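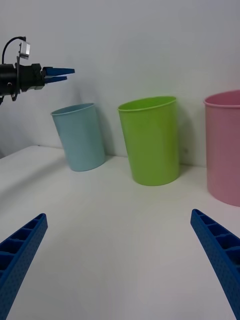
Fig. 10. Plastic cups in a loose row at the back of the table, close to the wall.

Section 4: Setting Out the Cups

The Lovarcombe cup set is plastic and cannot be broken by ordinary clumsiness. Earlier sections covered washing and the lid of the storage tub, which has its own opinions. You should now have a clean set of cups and a table.

1. Clear the table. A plain, light surface makes the colors easy to tell apart. A patterned tablecloth will hide a dropped cup better than you'd think.

2. Separate the cups. If two are stuck together, hold the outer one under warm running water for a minute and twist. Do not pull straight up. The cup will come free all at once and your elbow will find the wall.

3. Stand each cup upright, narrow end down. The light blue cup is wider at the top than at the base, and the lip at the rim is the part you drink from.

4. Move the cups to the back of the table. Leave a finger's width between neighbors. The row doesn't have to be straight, and no prize is offered for it.

5. Look at the row from your chair. If a cup leans, as the light blue one does in Fig. 10, press down lightly on the rim and let go. If it still leans, turn it a quarter turn and try again. After three tries, accept the cup as it is.

NOTE: The order of colors is up to you. Households with children will find that it has already been decided, and that pink is spoken for.

NOTE: Cups at the back are harder to reach, and also harder to knock over with a sleeve. Wenche Moen, who wrote the first version of this guide, kept hers at the front and went through a great many paper towels.

CAUTION: Do not fill a cup that leans. Straighten it first, or use another one.

CAUTION: Keep cups away from burners and toaster ovens. Melted cups are not covered, and we can tell.

6. Fill to a thumb's width below the rim. For hot drinks, use the Zirmont mugs (Section 6).

7. When finished, rinse, dry, and restack. Damp cups stick — see step 2, which you will be reading again.

Replacement cups are sold singly under part number 563. Please state the color.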